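The Long Afterlife of the Free Bag

There is a hook behind my kitchen door that was meant for an apron. It now holds a bag from a dental practice, a bag from a bank I don't use, and inside those, packed like nesting dolls, every other bag I've been handed since the year 2000. I have moved house twice with them. I paid a man to carry them up the stairs.

Hannelore Koller finds this unremarkable. She ran the gift desk at a trade fair company called Wusmont for 15 years, and in that time she ordered more drawstring pouches than she cares to discuss. "People would walk past a free pen," she told me. "They'd walk past chocolate. Put out a bag and there was a line."

The bag, she says, used to be there to hold the brochures. Then the brochures went online and the bags kept coming, now with nothing in them but a card thanking you for taking one.

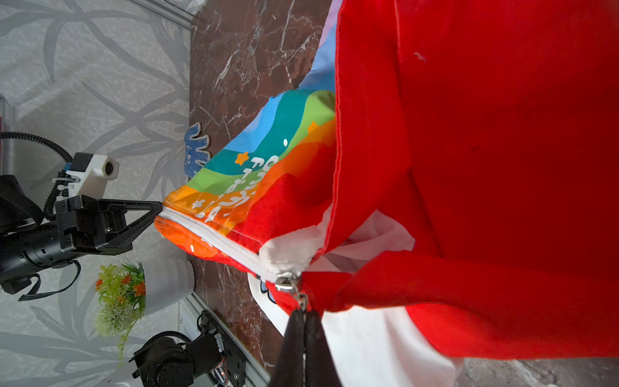
Rainbow print, white zipper, red cloth alongside.

Adi Liem has a theory about all this, as he does about most things. He repairs luggage in a narrow shop he named Bilovow, after a word his daughter made up, and he sorts his customers into two kinds: those who own one bag and those who own a bag of bags. The first kind come in with a broken strap and want it back by four o'clock. The second kind come in with a broken strap, leave it until October, and have to be telephoned.

"They don't need it," he said, threading a needle without looking. "They just can't be the one who throws it out."

I asked what usually goes first. Zippers, he said, and then he talked about zippers for most of an hour. The teeth get blamed, but in his experience the slider is the guilty party nine times in ten, and it can often be squeezed back into shape with pliers. He charges almost nothing for this. He'd charge more, he said, but then people would go home and do it themselves, badly, and he would have to hear about it.

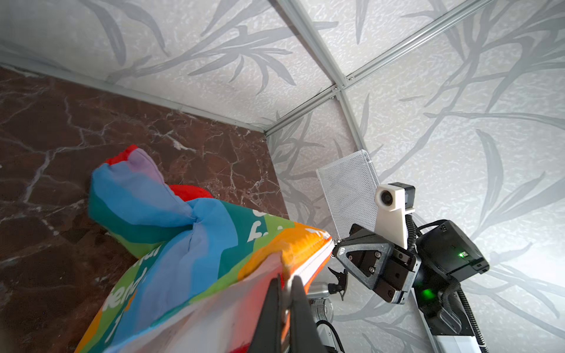
Colored bands, creased and twisted, with a zipper seam down one side.

The trouble with a bright bag is that it never wears out on schedule. A plain one fades, and you can let it go with a clear conscience. The loud ones stay loud. My neighbor Teguh Ismail has carried his gym shoes for years in something the color of a traffic cone, won at a raffle he doesn't remember entering. He dislikes it. He has left it on trains, and strangers have run after him with it.

I did try, in the course of writing this, to thin out the hook. I took everything down and laid it on the bed and made two piles. The pile to give away was a respectable size, and I felt rather good about it until I needed something to carry it in.

The charity shop was very polite. The woman at the counter emptied my bags onto the table, thanked me, and handed me back the one they came in. It's on the hook.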